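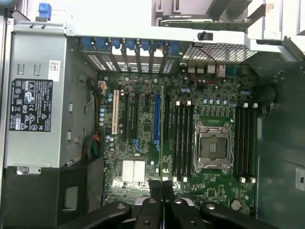

데이터 > 작업장 자동화 > Ketholm > README

2024년 11월 28일 | 글: Riku Maruyama

Ketholm: 중고 데스크톱 분해 작업 데이터

로봇이 낡은 컴퓨터를 뜯을 수 있을까요? 저희는 Hestoron 재생 작업장에서 이 질문 하나를 붙들고 지난 3월부터 지금까지 왔습니다. 답부터 말하면 "몇 가지는 벌써 한다, 나머지는 아직 멀었다"입니다. 그런데 그 몇 가지가 정말 신납니다! 처음으로 메모리 모듈이 슬롯에서 쑥 빠져나오던 날은 작업장 사람들이 다 하던 일을 멈추고 구경했어요.

이 저장소에는 그동안 모은 에피소드 2,548개가 들어 있습니다. 원래 목표는 3,000개였는데, 라벨이 엉망인 것들을 과감히 버렸더니 이만큼 남았습니다. 아쉽지만 쓰기에는 훨씬 낫습니다.

무엇이 들어 있나

- 손목 카메라 영상과 관절 각도, 그리퍼 벌림 값, 손목 힘 센서 기록
- 에피소드마다 붙은 한국어와 영어 작업 지시문
- 성공, 부분 성공, 실패 라벨과 짧은 메모
- 섀시 종류와 시작 상태(이미 빠져 있는 부품 포함)

작업은 다섯 가지입니다. 메모리 모듈 빼기, 확장 카드 빼기, 전원 커넥터 분리, 코인 전지 꺼내기, 케이블 한쪽으로 치우기. 나사를 푸는 작업은 이번 판에 없습니다. 드라이버 공구를 단 팔은 Shahzad Sandhu가 따로 준비하고 있고, 그쪽 데이터는 형식이 달라서 섞지 않았습니다.

대상은 옆판을 연 타워형 본체입니다. 모두 작업장에 실제로 들어온 물건이라 상태가 제각각이에요. CPU가 없는 보드도 있고, 메모리가 반만 꽂힌 보드도 있고, 케이블이 누가 묶었는지 모를 모양으로 엉켜 있는 것도 있습니다. 일부러 정리하지 않았습니다. 사람이 하는 일이 원래 그런 상태에서 시작하니까요.

그래서, 되나요?

메모리 모듈은 잘 됩니다. 양 끝 걸쇠를 차례로 젖히고 손가락 두 개로 잡아 올리는 동작인데, 정책이 걸쇠 위치를 꽤 믿음직하게 찾습니다. 슬롯이 소켓 양쪽으로 갈라져 있는 보드에서도 지시문만 바꾸면 알아서 반대쪽으로 갑니다. 이건 저희도 기대하지 않았던 부분이에요.

확장 카드는 반반입니다. 뒤쪽 고정 래치를 열어야 하는데 래치 모양이 섀시마다 달라서, 처음 보는 본체에서는 엉뚱한 곳을 누르곤 합니다. 래치가 열린 상태로 시작하면 성공이 확 늘어납니다.

전원 커넥터는 어렵습니다. 작은 걸림쇠를 누른 채로 당겨야 하고, 평행 그리퍼로는 힘을 주는 방향이 마땅치 않습니다. Modupe Oyewole이 손가락 끝 모양을 이리저리 깎아 보고 있는데, 얇은 쪽이 낫다는 것까지는 알아냈습니다. 얇게 깎으면 메모리 잡는 힘이 줄어드는 게 문제고요.

코인 전지는 눈으로는 찾기 쉽고 손으로는 꺼내기 어렵습니다. 반짝이는 원판이라 카메라 각도에 따라 하얗게 날아가기도 합니다.

케이블 치우기는 솔직히 사람이 한 번 쓱 밀면 끝날 일입니다. 로봇은 색색의 전선 다발 앞에서 한참을 망설입니다. 가는 선 한 가닥이 손가락에 걸려 따라 올라오는 실패가 많아서, 그런 에피소드는 지우지 않고 실패로 남겨 두었습니다. 케이블 연구하는 분들께는 이쪽이 더 재미있을지도 모르겠네요.

수집 방법

원격 조종으로 모았습니다. 조종은 주로 Tanko Omoregie와 제가 했고, 둘의 버릇이 꽤 다릅니다. Tanko는 천천히 내려가서 한 번에 잡고, 저는 빨리 내려가서 고쳐 잡습니다. operator 항목으로 나눌 수 있으니 학습할 때 한번 비교해 보세요. 한 에피소드는 그리퍼가 본체 위에 있는 상태에서 시작해 부품을 상자에 놓거나 조종자가 포기하면 끝납니다.

본체는 수집 전에 모두 전원을 뽑고 잔류 전하를 빼 두었습니다. 같은 실험을 하실 분은 이 순서를 꼭 지켜 주세요. 전원 공급 장치 내부를 여는 작업은 저희 데이터에 없고, 추가할 계획도 없습니다.

알려진 문제

1. 손목 카메라는 그리퍼 바로 앞이 가려집니다. 마지막 접근 구간은 힘 센서 값을 같이 보는 게 좋습니다.
2. 초기 수집분은 힘 센서 영점이 조금 틀어져 있습니다. calib 항목이 old인 것들입니다.
3. 금속 면에 조명이 비치는 영상이 많습니다. 지우지 말고 그대로 쓰시길 권합니다. 작업장 조명이 그렇습니다.
4. 부분 성공 라벨의 기준이 중간에 한 번 바뀌었습니다. labels 폴더의 변경 기록을 보세요.

나누기와 사용

시험용 묶음은 학습용에 한 번도 나오지 않은 본체로만 구성했습니다. 같은 본체가 양쪽에 들어가면 점수가 아주 예쁘게 나오는데, 저희도 처음에 그 점수를 보고 하루 종일 들떠 있었습니다.

연구와 교육 목적으로 자유롭게 쓰실 수 있습니다. 재배포할 때는 이 README를 함께 넣어 주세요. 라벨 오류를 찾으면 에피소드 번호와 함께 이슈로 남겨 주시면 됩니다. 다음 판에는 Onuoha 그리퍼로 모은 전원 커넥터 에피소드가 들어갑니다.

댓글

Ngozi Oyewole
실패 에피소드를 남겨 둔 게 제일 반갑습니다. 케이블이 걸리는 순간에 힘 센서 값이 어떻게 변하는지 보고 있는데 패턴이 꽤 뚜렷해요. 혹시 프레임 단위 라벨도 나올까요?

Riku Maruyama
걸리는 시점만 표시한 파일은 준비 중입니다! 전체 프레임은 사람 손이 모자라서 약속드리기 어렵네요.

Shahzad Sandhu
나사 쪽 데이터 기다리시는 분들, 조금만 더 참아 주세요. 비트가 나사 머리에 제대로 앉는 것부터가 일입니다.

brarnus_lab
저희는 노트북만 다루는데 지시문 형식은 그대로 가져다 썼습니다. 시험용 본체를 따로 뗀 것도 따라 했더니 점수가 뚝 떨어졌어요. 감사해야 할지 모르겠지만 감사합니다.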